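Open day at the Midwood campus
2025-06-29

The train from Rutard was almost empty and we were at the gate by ten. Entry was free, parking was not. A woman at the desk handed out paper maps and said they had printed 2000.

Morning

We started in the library, where Kwabena Tetteh gave a talk on the old river maps. He had 80 chairs and people stood along the back wall. The sheet of the Atinga crossing was the best of them — every ferry landing was marked by hand. Questions ran long, so we missed the glass workshop.

After that we went through the teaching blocks, two floors, with most doors open.

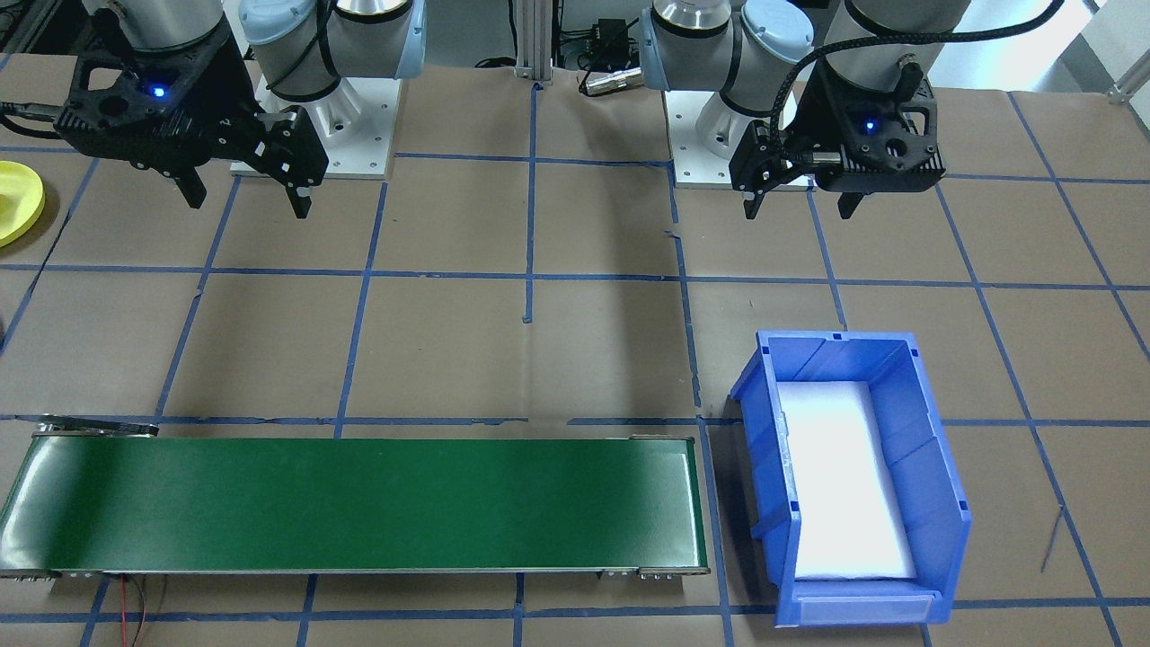

Lunch and the garden

Soup and bread in the courtyard, slow line. The herb garden behind the chapel is worth the walk. The next open day is in March.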